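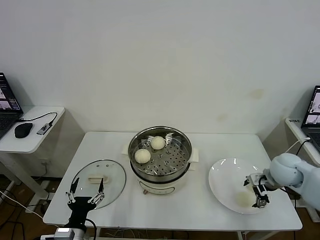
Bun duty on the Omico two-arm kit: a pair in the steamer tray, one on the plate.

I've had the Omico kit on trial at Rurnton for 2 months now, and people keep asking me what it's like to live with, so I've put a gallery page together. It starts with the bun job, which is the one everybody wants to see when they come round. I'll add the rest as I get them sorted (there are a lot of cables to tidy first!).

A bit about the kit, then. You get two arms, a gripper for each, the wrist mounts and the software, and you bring your own table and laptops. I run it with two laptops on side tables, mainly so I can keep the camera views open at both ends without walking round all the time. You could manage with one, but I tried it for a week and got fed up.

Why buns? They're soft, they're round and they squash if you so much as look at them wrong, so they show up a heavy grip straight away. The Thammasiri demo pack that comes with the kit has a tray-to-plate routine in it, and I've been fiddling with that ever since. Out of the box it pinched far too hard for my liking. There's a grip force slider that runs up to 1000, and I keep mine right down near the bottom for anything made of dough.

The steamer lid gets its own step in the routine, and I'd say leave plenty of flat table next to the pot for it. I also swapped to a big plate - small ones give you no room for error when you're setting up the drop points.

Things I like: teaching a new position is quick, the arms are quiet enough to talk over, and Rodholm (who sell it over here) answered my emails the same day. Things I don't: the manual is thin, the cables could do with proper clips, and 6 months of support seems mean for the money.

Would I buy it? I think so, yes, if the spare fingers come down in price. The trial runs until June and I've got dumplings to try next - smaller, stickier and a lot less forgiving, so wish me luck.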